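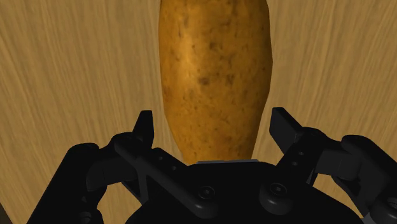

# Keeping Potatoes Through the Winter: A Home Storage Study

Food and Households, Year 11 project report
January 24, 2024

## Why I chose this topic

My family has always bought potatoes by the big sack in the fall, when they are cheapest, and every year we end up throwing out a fair number of them before spring. They go soft, or they sprout, or they turn green along one side, and then somebody grumbles about it and we do the very same thing the next year. When our class was asked to pick a household problem and look at it properly, I thought of the sack in our back hallway straight away. It may not be the most glamorous subject, but I have grown quite fond of it, and I now look at potatoes in other people's kitchens with far more interest than is probably polite!

My question was a simple one: does the place where you keep your potatoes make a real difference to how long they stay good to eat, and if so, which of the ordinary places in a house is best?

## What I read first

Before starting I spent a few afternoons at the library in Mockus, which has a very nice shelf of old gardening and homemaking books. They agree on more than I expected. Potatoes are still living things after they are dug, and they go on breathing slowly in storage. Warmth speeds this up and wakes the eyes. Light makes the skin turn green, and along with the green colour the potato makes more of a bitter substance called solanine, which can make you ill if you eat enough of it. Very dry air shrivels them, while trapped dampness brings on rot. If they get too cold, some of the starch turns to sugar, so they taste oddly sweet and go dark when fried.

The older books also talk about curing, where freshly dug potatoes rest somewhere dark and fairly humid for a week or two so that the small cuts and scrapes from digging can heal over. I couldn't test that part, as my potatoes came from a shop and I had no way of knowing how they had been treated, but I would love to try it one day with ones we have grown ourselves.

## What I did

I bought 40 baking potatoes from Griltar, the greengrocer near our school, all from the same delivery. I looked each one over and swapped any that had cuts or soft spots. Then I divided them into four groups of ten and put each group in an open cardboard box, so that the boxes would be the same and only the places different.

- **Box A** went on the kitchen counter near the window.
- **Box B** went in the cupboard under the sink.
- **Box C** went in the cold room in the basement, with a cloth laid over the top.
- **Box D** went in the fridge, on the bottom shelf.

I left them for 62 days and checked them once a week, usually after supper. At each check I noted sprouting, greening, softness and any smell, and I took out anything that had started to rot so it wouldn't spoil its neighbours. I used a Presteo kitchen thermometer to write down the temperature in each place. It is an old one and I wouldn't trust it to the last degree, but it was the same thermometer every time, so it was good enough for comparing.

## What happened

The kitchen counter was the worst by a long way, and sooner than I had guessed. Greening showed up on the window side of the box within the first couple of weeks, and the sprouts followed. By the end I would not have wanted to eat any of that group.

The cupboard under the sink surprised me, as this is where a lot of people I know keep theirs. It was dark, so there was hardly any greening, but the hot water pipe runs through it and the air was close and stuffy. Most of those potatoes sprouted, and 4 of them rotted. The smell of a rotten potato is something I won't soon forget, and neither will the rest of my household.

The cold room did best. Those potatoes were still firm at the last check, with only a few short, pale sprouts. We baked several of them for dinner and they were lovely, with fluffy insides and crisp skins.

The fridge group looked nearly perfect from the outside, and if I had only used my eyes I might have called it a tie. But when I cut some into chips and fried them, they went brown well before they were cooked through and tasted sweeter than they should. My younger cousins thought this was an improvement. I did not.

## Problems and things I would change

Ten potatoes in each place is a small number, and another house would have a different cupboard and a different basement. I also missed one check when we were away visiting family, so one of the boxes under the sink may have had a bad potato sitting in it longer than it should have.

My softness scores were done by squeezing, and I suspect I got fussier as the weeks went on. Weighing each potato at the start and again at the end would have told me how much water it lost. I only thought of this when I was halfway through, by which time it was too late to have a starting weight.

I would also like to compare a paper sack, a cardboard box and the plastic bag the shop gives you, all in the same cold room. I could begin that in March, when the basement is still cool enough.

## What we do now at home

The sack has moved downstairs for good. We keep a small bowlful in a dark drawer upstairs for the week's cooking and refill it as needed, and whoever goes down is supposed to have a quick look (and a quick sniff) while they are there. The onions, which used to live right beside the potatoes, have been given their own basket on the other side of the room. Several of the books recommended keeping the two apart, and I hope to find out for myself whether it makes any difference.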